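Chapter 7
Two-arm kits for cable handling

Cable sorting is a hard test for any kit sold for bench work. A cable has no fixed shape, it crosses itself, and its plug is often the only part with a known size. This chapter reviews one such product, the Fona bench kit from Visen, against the needs of a small repair shop.
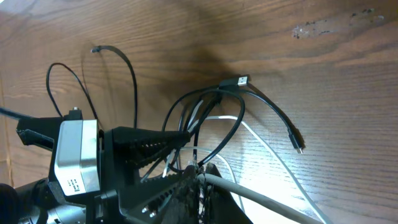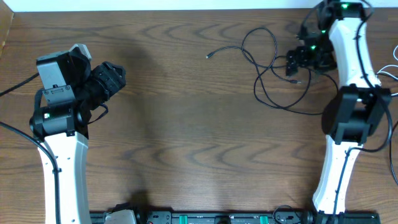
Figure 7.1 Cables on the wooden bench top. First view: a bundle held between the fingers of one gripper. Second view: the two arms with a loop of thin black cable between them.

The kit is sold as a pair of arms with grippers, a mounting rail and a licence for the Daseveo control software. Visen offers it with or without a service contract. The version reviewed was supplied under contract and set up by Valquíria Quintana, whose test notes are used in Sections 7.3 and 7.4.

Two terms are needed first. A pick is one closing of the gripper on one or more cables. A clean pick is one that lifts a single cable and nothing else. The supplier's data sheet gives a rate of picks per hour but no rate of clean picks, and the two should not be confused when quotes are compared. In the trial, 238 picks were logged, of which 100 were clean. Most of the rest took hold of two or more cables at a crossing point.

Finger wear is treated separately. The ribbed pads are listed as a spare part, to be changed after about 3000 picks. Section 7.1 sets out the contents of the kit and the bench space it needs. Section 7.2 deals with fixing the rail.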